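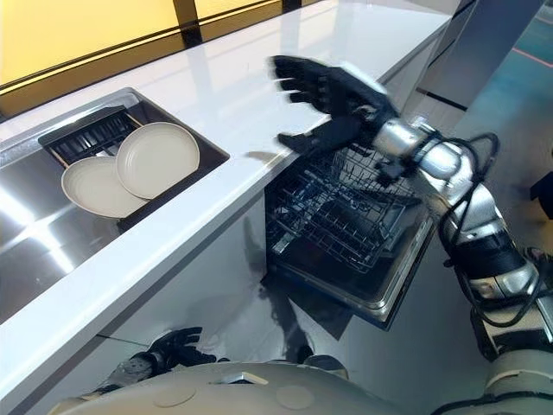 Community > Housing & Kitchens

Shared kitchen at Workneh House opens with a dishwasher and new house rules

Residents of Workneh House have a working kitchen again. The ground floor room reopened this week after being closed since May, when a leak under the old sink damaged the cabinets and part of the floor.

The new kitchen has a white countertop with a stainless steel sink set into it and a dishwasher built in below the counter. The old kitchen had no dishwasher, and residents had asked for one at every house meeting for the past two years, according to building manager Sosina Shiferaw.

"People cook at the same hour and then the plates pile up," Shiferaw said. "That was the complaint I got most often, more than the heating."

The work was done by Omari, a local contractor, which also replaced the pipes behind the wall. Shiferaw said the job was supposed to take 4 months and ran long when a second leak was found. The kitchen is shared by some 20 residents on the first two floors.

A black drying rack sits in the sink for plates washed by hand. Shiferaw said she expects it to stay in use, as many residents eat alone and don't want to start a machine for a plate or two.

Wondimu Yilma, who has lived in the building for six years, said he had been washing his dishes in the bathroom on his floor. "I'm glad to be done with that," he said. "The counter is a good height, too."

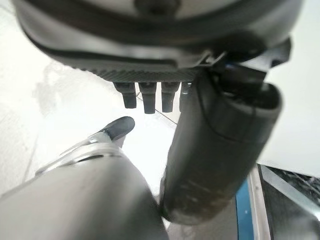 What residents are asked to do

A sheet with the house rules has gone to every room. Plates and bowls go in the lower rack, cups and small items in the upper one. Pans are washed by hand. Whoever fills the last space starts the machine, and it should be emptied before breakfast.

The drying rack is to be cleared each night so the sink can be wiped down. Detergent is paid for out of the house fund for now. Shiferaw said that will be looked at again once she knows how much gets used.

The second kitchen, on the third floor, is not part of this project and stays open as before.

Last updated 2/28/19

Comments (3)

Kedir Mekonnen
Good news. Any word on the third floor? The faucet there has dripped all winter.

Eyerusalem Habte
Can we please put the quiet hours on the sheet. My room is right above.

Wondimu Alemayehu
Wooden spoons should be on the hand wash list with the pans.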